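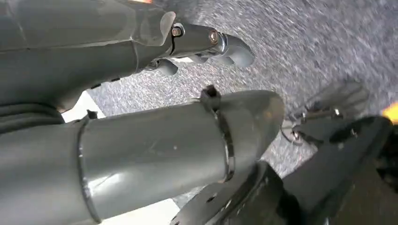
Wrist cam view - arm parts and gray carpet

Wrist cams eating half my examples?

posted by Jisetti, 8 November 2018

Gathering demos for a pick and place policy, card packets into a divider tray. 600 so far, goal is 1000. Head cam is fine. Wrist cams see mostly our own arm, and when the arm swings the picture smears. Do I crop, mask, or throw those out? Training in January so no time to redo evrything.
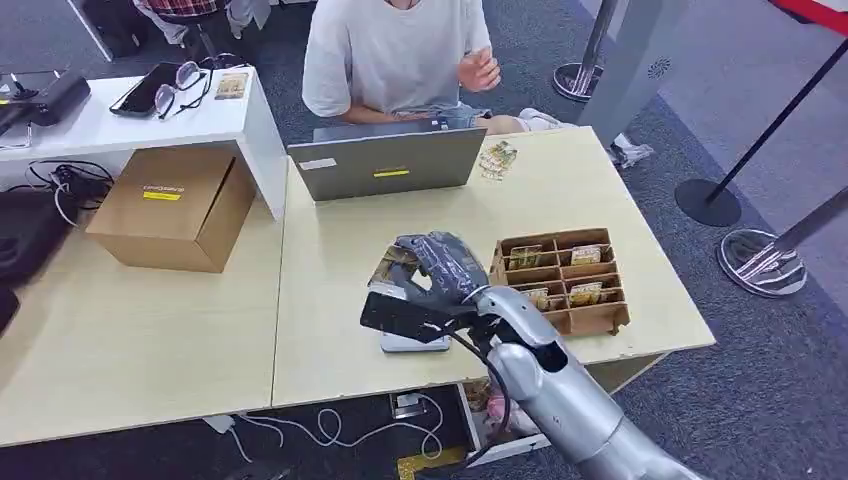

Head cam, packet in the fingers, tray to the right

Zostby
Don't throw them out. The arm looks the same at test time, so the net learns to ignore it. Blur is only a problem if it's at the grasp. Check the last 3 seconds before the fingers close, drop the demo if those are bad. Also log wrist angle, ours flips way over on the reach back and you get this
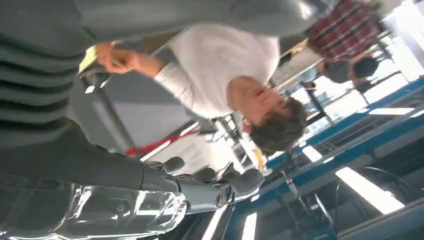

Kha Bạch asks whether the flipped views should be rotated upright before training. I'd say no - rotate and you lose the link between camera and hand. Leave it raw.

Kusuma
just crop it lol

Zondmont
Cropping cost us the fingertips, wouldn't. What helped was more variety in the backround. People, windows, lights, all of it. We did 6 table positions, same task, and teh policy stopped caring who was standing there.
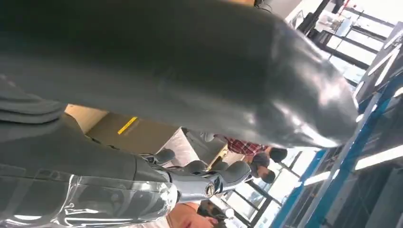 Wrist cam again, fingertips and people, one in plaid, and daylight behind

Keep a few of these in your validation set too.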